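Sekness Sort Box Set — Set-up and Use Guide

Section 4: Setting up a mixed-tray sorting table

This section covers laying out the table, filling the tray, agreeing on the categories and running a sorting session. Read Section 2 (Unpacking and checking the boxes) first if the set is new. Replacement lids and spare tray liners are listed in Section 9.

4.1 What you need

From the set:
Three sort boxes, each with a coloured top and a round hole
One mesh tray with a rolled rim
One table cloth, dark green

Not supplied:
A flat table, at least 150 cm long
Mixed items to fill the tray (see 4.3)
A bag or bin for anything you decide not to keep

Note: Any plain, dark cloth will do if the supplied one is in the wash. Patterned cloths make small pieces hard to find.

4.2 Preparing the table

1. Wipe the table and let it dry.

2. Lay the cloth with the hem facing down and pull it flat. Smooth out the centre first, then the corners. A fold under the tray will make it rock.

3. Set the tray down lengthwise. Leave a hand's width clear at the front so that soft items hanging over the rim don't get dragged off the table.

4. Put the boxes at one end of the tray, on whichever side suits the person sorting. Line them up one behind the other, running from the front of the table to the back, with every hole facing up.

5. Check that the person sorting can reach the farthest box without leaning on the tray. If they can't, bring all three boxes forward together.

Caution: Do not pile the boxes on top of one another during a session. The upper box covers the hole of the one beneath it, and a full box is top-heavy.

4.3 Filling the tray

The tray works best with a real mixture. Items of one kind only, such as all balls, give people nothing to decide. Good sources are a toy bin that is due for a clear-out, the recycling and the rag drawer.

1. Start with the larger soft pieces — cloths, scraps of fabric, plush toys. Bunch them loosely.

2. Add balls of different sizes and surfaces. Smooth, printed and spiky ones can all go in together.

3. Add rinsed, empty drink cans if you are using a recycling category. Crush them by hand or underfoot before they go in, and discard any can that has split.

4. Finish with the small pieces. Spread them across the whole tray so they don't all settle in one corner.

5. Stop when the load is level with the rim, or a little over it in the middle.

Caution: Cans can have sharp edges. Run a gloved finger around each one before it goes in the tray. Leave cans out altogether for children under six.

Caution: Plastic bags are a suffocation hazard. Use them only with adults or older children, and take them away as soon as the session is finished.

4.4 Choosing the categories

Each box takes one category. Write the categories on a card and stand it where everyone can see it. These groupings have worked well in our own trials:

Toys / fabric / recycling
Keep / give away / throw out
Round / soft / everything else

Agree on what happens to the awkward pieces before you begin. A plush ball could go under toys or fabric, and either answer is fine as long as it stays the same for the whole session.

Note: Fatima Ibrahim, who wrote the activity cards supplied with the set, suggests running the same tray twice with different categories. Allow a short break between the two runs. The cards are numbered, and the second-run cards begin at card 9.

4.5 Running a session

1. Pick up one item at a time. If two come up tangled, put both back and separate them first.

2. Hold the item over the hole, then let go. Pushing large items through will bend the edge of the lid over time.

3. Gather cloths and bags into a bunch before dropping them. A loose corner tends to catch on the rim of the hole.

4. Work from the top of the pile down. Digging for something at the bottom tips the small pieces out over the side.

5. Leave anything that falls on the floor until the tray is empty, then sort it last. 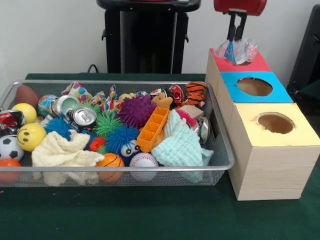
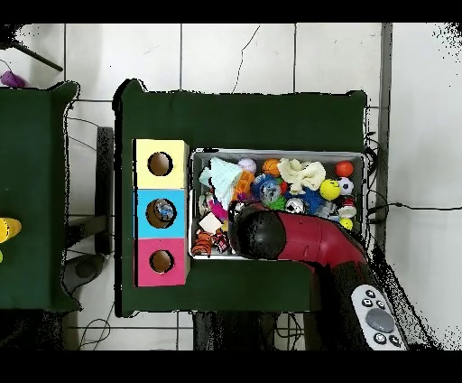

4.6 Emptying and storing

1. Lift the lid off each box and tip the contents onto the cloth. Do one box at a time so the groups stay apart.

2. Check the groups against the category card. Move any strays.

3. Return the toys to their bin, put the fabric in the wash and take the cans out with the recycling.

4. Rinse the tray in warm water and stand it on its short end to drain. Small threads collect in the mesh and come away with a soft brush.

5. Wipe the boxes with a barely damp cloth. Do not soak them.

6. Store the boxes indoors with the lids on. Keep them away from heaters and direct sun, as the colours will fade.

Replacement cloths can be ordered as part no. 169. For lids that no longer sit flat, see Section 9.

Guide text: Quyên Bạch. Revised July.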